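Learning to Write Letters Again

It started in June with a box of my aunt's old mail, and I've been at it ever since.
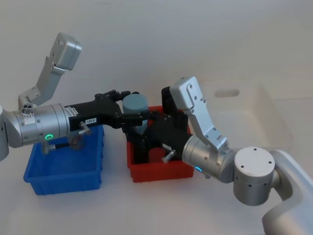

How long should a letter to a friend be? About as long as one cup of coffee, which for me comes to a page and a half, front and back, with a bit squeezed up the margin when I remember something at the end.

I used to think a letter needed news in it. My aunt's pen pal, Lucía Marín, cured me of that. She wrote from a little town called Lunska for almost 30 years, and hardly anything happened in any of those letters! The plums were late. The bus driver had a new hat. She had tried a soup and it was too salty, but she ate it for two days anyway. I read them sitting on the floor of the spare room until my legs went numb, and when I got up I felt as if I'd been to visit her.

So I wrote to my old college roommate, Casimiro Montoya, who moved out to Trondach years ago and who I mostly knew by then from birthday messages. I told him what I could hear from the kitchen (the neighbor's radio, the dryer, a very cross blue jay) and what I was reading, and I asked him whether he still burned his toast on purpose. Four pages came back. He does, and he has opinions about which bread to use.

Some small things I've learned, in case you'd like to try. Cheap paper is fine, but get a pen you enjoy. Write the address first — I have two finished letters in a drawer right now because I got lazy about looking up the zip code. Answer the questions people ask you, even the silly ones, and ask a couple of your own so they have somewhere to start. And if you make a mistake, just cross it out and keep going. Lucía crossed out whole sentences, and of course those are the ones I held up to the window.

I do my writing on Thursday evenings now, after the dishes. Next on my list is a cousin in Vundov, and I owe Casimiro a reply about the bread.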